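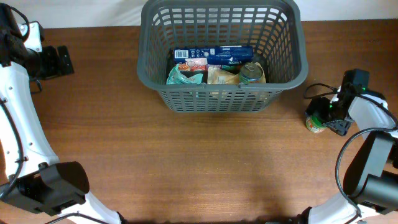

How old is the Woldemariam psalter?

Probably late eighteenth century, going by the hand and the binding, and I wouldn't put it earlier without something better than the story that came with it.

**2026-10-03, bench notes, psalter, second session**

The story again, so it's in one place. A holy man walked from the monastery to the coast with the psalter tied under his cloak, was caught in a flood, and the book came out of the water unharmed with every page readable. The family label on the box says "400 years". The leaflet from the Dreltstead exhibition says 1000. Neither gives a source, and the leaflet looks to me like someone improving on the label.

Checked today:

- Leaves: parchment throughout, goat I think. Hair side and flesh side easy to tell apart. Thickness very uneven.
- Gatherings: 16, mostly of eight leaves. Gathering 14 is a leaf short, stub visible, cut clean with a blade. No text lost that I can find, the psalm runs straight on.
- Boards: wood, two pairs of sewing stations. Lower board split along the grain and mended with cord. The mend is old but the cord is a different colour from the sewing.
- Ink: black, sits well. Red for the divine names and for the opening lines. Red has offset on to the facing page in several places.

Now the flood. There is a tide line on the lower corners, brown edge, running from the first leaf to the middle of the fourth gathering and fading after that. So it has been wet at some point. It has not been under water. Soaked parchment cockles badly all over and this is flat as far as the text block goes, apart from those corners. A leaking roof or a damp shelf would do it. I'd like that wording to go in the report as it stands, and I expect to be asked to soften it.

The owner's prayer on the last leaf asks for a blessing on a man and his wife. The name has been scraped and written over at least once. Under raking light I get two strokes of the older name and nothing I'd swear to. Kelent's draft catalogue entry reads the older name as the holy man's own. I can't see it. They worked from a photocopy, which makes me trust it less.

Wear is the part I find convincing. The psalms for the evening are dark at the outer margin from thumbs, and there's candle wax on two openings. Someone prayed from this daily for years. That matters more to me than whose cloak it was under, though it won't fill a leaflet.

The Morkau psalter is supposed to be the sister book, same scribe, same miracle. Had the September photographs out next to ours. The numerals are formed differently and the ruling is closer. Same region, fine. Same scribe, I doubt it very much. Two books surviving the one flood was always a bit convenient.

To do:

- Measure ruling on ours properly, five openings, not just the one
- Redo raking light on the last leaf from the left
- Write to Morkau for the binding shots, none in the batch they sent
- Leave the cord mend alone
- Ask who wrote the box label, and when

Interleaving changed, book back in its box, box strapped. Humidity card reads a touch high, look at it before starting next time.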